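26/04/2025

Paste tests cont. Dustik powder again, 300 ml water to one scoop, left it 9 min before stirring. Lumpy. Second batch sieved first, much better, brushes out flat and doesnt drag. Nina roller still sheds hairs, use the old one.

Seams: butted, not overlapped. Overlap showed as a ridge on the January boards and Rochelle Halliday hated it. Trim with a fresh blade every 2 drops, paper tears otherwise.

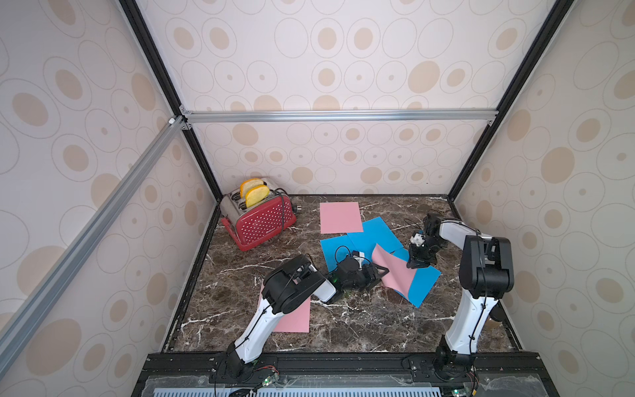
Oval pattern, tan with thin grey rings, on back and side walls.

Off-white ground is going to show paste marks so wipe as you go, clean sponge, hardly any water. Tomix sponge too scratchy, took the print off a scrap.

Left the scrap boards to dry flat under weights, 90 min then turn. One edge lifting allready. More paste at the edges or thinner paper? Ask Rochelle re the Plurnness lining sample.

To do: blades, bucket lid, label the jars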